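规矩写在动手之前
双臂工位进厂,先过哪几道关

本刊记者 | 四月刊 · 制造现场

达林(Darine)的装配车间里,双臂工位的准入文件有26页。去年这个时候,它只有一张纸,正反两面,贴在控制柜门的内侧。那张纸上写着急停按钮的位置、允许的最高速度和一个值班电话。

文件变厚,原因是工位变了。以前一个工位一条手臂,外面围一圈护栏,人进去之前断电,规则简单。现在两条手臂共用一张台面,操作员每个班次都要走到台边换料盒、清料盘。手臂和人之间的关系要管,手臂和手臂之间的关系也要管,后面这一项,多数工厂原来没有现成的条文可抄。

记者用了几周时间,走访了三家正在使用双臂工位的单位:做小型电器装配的达林,做系统集成的乌尔凯罗(Urkero),以及给他们做仿真验证的恩科西(Nkosi)。三家的规矩写法不同,但顺序大体一致:先在仿真里过一遍,再到现场空跑,然后带料低速运行,最后才放到正常节拍。

一、仿真阶段也要有规矩

不少人把仿真当作草稿,觉得虚拟台面上撞一下不花钱,用不着管得太严。恩科西的工程师不同意这个看法。他们内部的要求是,仿真场景里的每一件东西都要有出处:台面尺寸按图纸,支架按实物测量,料盘和料盒按采购件的三维模型,手臂按厂家提供的模型,夹爪按实际安装的型号。凡是没有出处的,标成待定,待定项不清零,仿真结果不得作为验收依据。

这条要求看上去麻烦,起因是一次返工。当时场景里的立柱比实物细,仿真跑了一整夜都没有报警,设备到了现场,手臂的肘部在第一个回转动作里就离立柱太近,被安全控制器停了下来。后来查出来,立柱模型是从别的项目里复制过来的,没有人核对过。

另一条容易忽略的规矩与线缆有关。仿真软件默认不画线缆,画了也往往是一段固定形状,不参与碰撞计算。恩科西的做法是在线缆可能经过的空间里放一个包络体,手臂的路径必须绕开它。包络体的大小由现场布线的人来定,写仿真的人无权自行改小。

抓取任务的仿真还有一项单独的检查表。表上第一栏是抓取对象的尺寸和质量,第二栏是容器的边高,第三栏是夹爪进入容器时与盘边的最小距离。浅盘和深盒分开填,不允许用一个数带过。

用来练习的任务通常很小:一个料盘,一个料盒,一只球,两条手臂。任务小,规则就容易逐条核对,哪一条没有写清楚,很快会暴露出来。
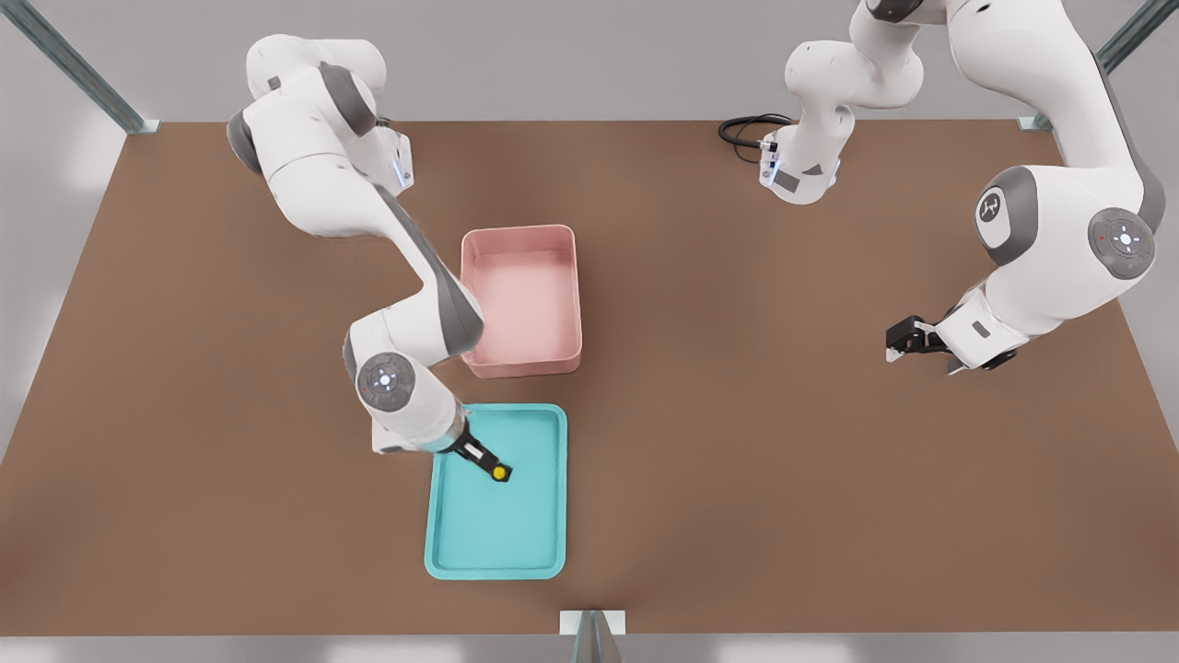

仿真中的双臂工位:左臂夹爪在浅盘内夹住黄色小球,右臂在料盒右侧的台面上方,夹爪未持物。

二、谁在动,谁在等

双臂工位最核心的一条规则,乌尔凯罗写在文件的首页:任何时刻,共用区域只归一条手臂所有。

他们把台面划成三块,左区归左臂,右区归右臂,中间是共用区。料盘和料盒多半放在共用区里,因为两边都要够得着。一条手臂要进入共用区,先向控制器申请,拿到许可再动;退出以后归还许可,另一条手臂才能申请。没有拿到许可的那一条,必须停在指定的等待位姿上。

等待位姿怎么选,文件里有专门一节。要求有四条:夹爪在自己的分区内;夹爪高度高于台面上最高的容器边沿,或者与容器保持规定的水平距离;各关节远离极限位置;断电后手臂下沉时,不会碰到任何容器。最后一条常被漏掉。抱闸生效之前手臂会有少量位移,等待位姿如果选在料盒正上方,这一点位移就足以把料盒压坏。

达林的规定更细一层。他们要求等待中的夹爪不得持物,除非任务本身是双臂交接。理由写在条文后面的括号里:持物等待会让故障恢复变得复杂,操作员要先判断手里的东西该放回原处还是放到目标处,判断错了,后面的计数全乱。

交接任务则另有一套。交出方松开夹爪之前,必须收到接收方的夹持确认信号;确认信号要来自夹爪的力或位置反馈,不能用定时代替。乌尔凯罗的文件里,定时交接被列为禁止项,字体加粗。

三、速度从哪里算起

三家单位都设了调试速度上限,人员可能接近时一律执行。分歧在于速度量在哪个点上。

按工具中心点算,数字好看,也好测。可是手臂弯折的时候,肘部的速度未必比夹爪慢,而站在台边的人最先碰到的常常就是肘部。乌尔凯罗因此要求对肘部、腕部和工具三处分别设限,任何一处超过都触发减速。达林起初只限工具一处,今年改成了三处。

改动的代价是节拍。达林的统计显示,一个取放循环比原来多用了17%的时间。车间里有过争论,生产方面希望只在白班执行,夜班人少,可以放宽。最后没有放宽。文件里补了一句话:人员数量不作为调整速度上限的依据。

夹持力的规定相对统一。抓取对象的允许受力由来料方提供,夹爪设定值取允许值以下的某个比例,具体比例由工艺人员签字。对于会滚动的小件,还要做一项掉落测试:在转移路径的最高点主动松开夹爪,看工件落在哪里、滚到哪里。落到台面以外的,要么改路径,要么加挡边。

四、指示灯、按钮和人的习惯

规则写得再细,现场的人看的是灯和按钮。

问题在于,不同厂家的手臂,灯的颜色含义并不一致。同样是一种颜色,有的表示待机,有的表示正在自动运行。达林的车间里同时有三个牌子的设备,新来的操作员轮岗之后容易记混。他们的办法是不依赖手臂本体的指示灯,在每个工位上方另装一套统一的灯柱,培训和考核只讲灯柱。手臂上原有的灯仍然亮着,文件里注明“不作为人员进入的判断依据”。

腕部的按钮也有类似的情况。有些型号在腕部集成了一组按键,按住其中一个可以拖动手臂,调试时很方便。乌尔凯罗规定,工位转入正式生产后,拖动功能必须在软件里关闭,重新打开要凭调试工单。这一条来自现场的教训:有操作员清理料盘时嫌手臂挡路,顺手按住按钮把它推开,推完没有推回去,下一个循环从一个没有验证过的姿态开始。

急停按钮的位置,各家都按同一个办法确定:从操作员可能站立的每个位置伸手,不迈步就能按到。双臂工位的台面宽,一个按钮通常不够。而且任何一个急停按下,两条手臂必须同时停止,不允许只停一侧。听起来理所当然,但两条手臂各用一台控制器的时候,需要额外接线才能做到,集成时漏接的情况并不少见。恩科西在验收单上为此留了一行,要求逐个按钮测试,逐条手臂签字。

五、358条记录

达林从双臂工位上线起就保留了全部非计划停机记录,到记者走访时积累了358条。每条记录有时间、工位、当时执行的程序版本、停机前的最后一个动作,以及恢复时做了什么。

车间把这些记录分成几类。最多的一类是容器位置偏移,料盘或料盒没有放到定位销上,夹爪进入时与盘边接触。其次是许可超时,一条手臂占着共用区没有按时退出。真正由两条手臂相互靠近触发的停机有20条,其中大部分发生在程序修改后的头几天。

这个分布直接影响了后来的规定。程序修改之后,不论改动大小,都要重新走一遍仿真和低速空跑。原来的文件里有“微小改动除外”几个字,现在删掉了。有人抱怨过,说改一个放置点的坐标也要走完整流程,耽误半天。车间的答复是,那20条里有好几条,改的正是一个放置点的坐标。

容器定位的问题则用了很朴素的办法解决。台面加了定位块,料盘和料盒用不同颜色,放错位置时隔着几米就能发现。视觉系统在每个循环开始前核对一次容器位置,偏差超限就不启动。按规定,视觉核对不能代替定位块,两者都要有。

记录的保存也有要求。恢复过程必须由执行恢复的人自己填写,不得由班长事后代填。“已恢复”三个字不算有效内容,要写清楚是从哪一步恢复、手臂当时夹着什么、放到了哪里。

六、标准留下的空档

国内外关于工业机器人和协作应用的安全标准,已经覆盖了风险评估、保护性停止、速度与距离等基本内容,三家单位的文件也都以此为底。但走访中,集成方反复提到几处需要自己补的地方。

一是共用区的管理。怎么划分、许可由谁发放、超时之后怎么处理,各家各写各的。乌尔凯罗采用主控发放,超时后两臂同时停;达林允许一次自动重试。设备转手或者换集成商时,两套逻辑接不上,只能重做。

二是仿真结果的效力。仿真通过能够免掉哪些现场测试,没有统一说法。恩科西的立场比较保守,认为仿真只能用来减少现场试错的次数,不能减少现场测试的项目。也有客户希望拿仿真报告直接抵掉空跑,他们没有接受。

三是学习类程序。越来越多的抓取动作由训练得到的模型生成,路径每次都略有不同,传统的逐点验证用不上。眼下的做法是在模型外面加一层固定的限制:分区、速度、力和姿态范围都由安全控制器把守,模型在范围以内怎么动都可以,越界即停。恩科西为此做了一个叫Ultier的检查工具,把模型生成的轨迹成批放进仿真,统计越界次数和越界位置。工具给出的数字写进报告,但不设合格线,合格与否由现场的风险评估决定。

乌尔凯罗正在把自己的文件拆成两部分,一部分是对所有双臂工位都适用的通则,一部分是按任务填写的附表。附表中取放类任务已经写完,交接类写了一半,双臂共同搬运一件工件的部分还没有动笔。

达林的26页文件下个月要做年度修订,已经收到的修改意见里,排在最前面的一条是把共用区的边界漆在台面上。

联系编辑部:来稿及读者意见请寄本刊制造现场栏目 | 版权所有,未经许可不得转载 | 返回顶部
分享 17 · 评论 20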